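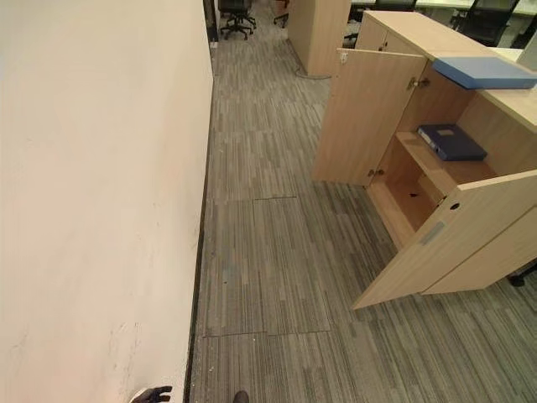

Our class got to visit the open day at Workthorpe on Jun 16, 2025, and I picked it for my project because I wanted to see an office robot do boring stuff. I mean that as a compliment! Most of the robot videos I'd watched before were backflips and dancing, and I was way more curious about whether one of these things could put a folder away. The job they gave it was at an oak-colored cabinet with both doors standing open, with one navy ring binder lying flat on the shelf and nothing at all in the compartment underneath. It doesn't look like much of a challenge until you start thinking about how many ways a door can be in your way.

Evanthia Triantafyllou ran our part of the tour. She works on the software side, which they call Jesine (it's the part that decides what the robot should do next), and she was really patient with us considering how many of us asked if it could make coffee. It can't. She said the hardest thing to teach it is knowing where its own elbows are when something sticks out into the walkway. A person just leans around a cabinet door without thinking. The robot has to keep a little map of the door in its memory even after it turns its head and can't see it anymore, and if the map is off by an inch, bump.

We watched seven tries at picking up a binder and moving it to the lower compartment. Five worked. On one the binder slid and the robot stopped and waited, and on the other it bumped the shelf and Evanthia pressed the stop button on her tablet. I liked that she didn't hurry past those two. She pulled up the log and let us read it, and you could see the line where the grip force dropped — my friend Demyd Kushnir spotted it before I did and I'm still a little annoyed.

Then we got some numbers for our reports. The team had recorded 1,174 practice runs in that office since September, and 559 of them had a door open somewhere along the route. I asked why they didn't just close the doors, and she said people in offices leave them open all the time, so a robot that only works in a tidy room wouldn't be much use. Fair enough.

After lunch there was a short talk from a guy at Makris, the company that makes the wrist joints. Parts of it went over my head, but he passed a joint around and it weighs over 700 grams, so I get now why the arm moves slower when it's stretched all the way out. Demyd wants to do his half of the project on that.

For my half I'm going to build a cardboard cabinet at school and test how close our little wheeled robot can get to an open door before it touches. Our sensor only looks straight ahead, so I'm expecting a lot of bumps — I'll put the results in part two, along with the wiring diagram I still owe Demyd.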